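# Family Posts by Entertainers: Student Project Report

Prepared by Yuzuki Wada and Till Stüber for the Media Studies course led by Waltraud Kettler.

The project examined how fans respond when singers and television actors share news of their children on personal accounts. Posts were collected in April from five performers signed to the Tresetti agency.

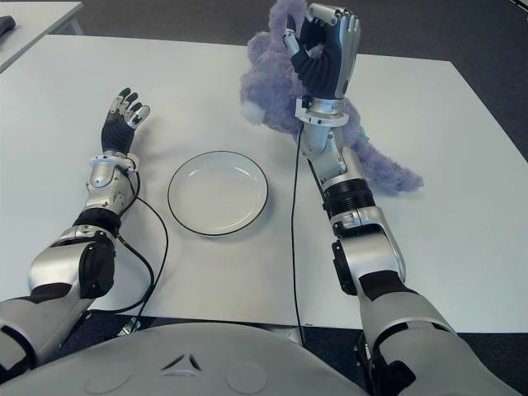

*Page last changed: February 24, 2022*

## Method

The group saved 40 posts. Three were removed as paid advertisements, leaving 37 for reading. Each remaining post was sorted by subject – birthdays, music, school events or home life – and the first page of comments was read by both authors separately. Where the two readings differed, Arnar Bach made the final choice.

## Findings

Of the posts kept, 27 quoted a song or a line from a television show in the caption. Comments under these posts dealt mainly with the performer's work. Comments under the others dealt with the child, and several asked for private details such as a school or a home town.

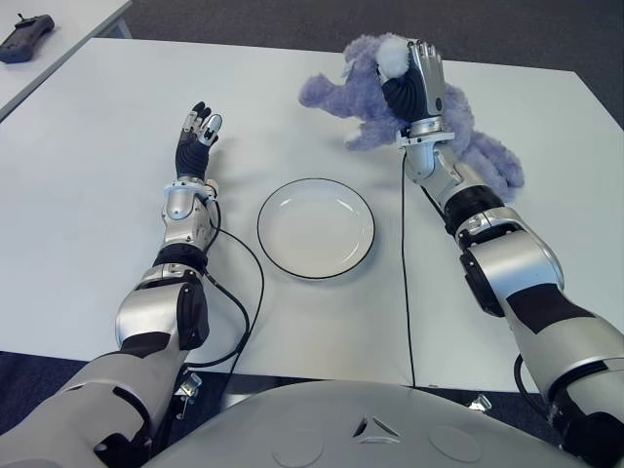

Captions were harder to sort than expected. A short caption often named a song without saying whether the child was singing it, dancing to it or only hearing it. The authors therefore agreed to record what a post showed before reading its caption. Both wrote one line on the picture above, and both lines mentioned a white table and a hand with black fingers, partly curled. Agreement on the saved posts was lower, mainly in the home life group.

## Limits

Deleted comments could not be studied, and stories that expire after a day were left out. Junaid Mirani has asked to extend the work to sports figures.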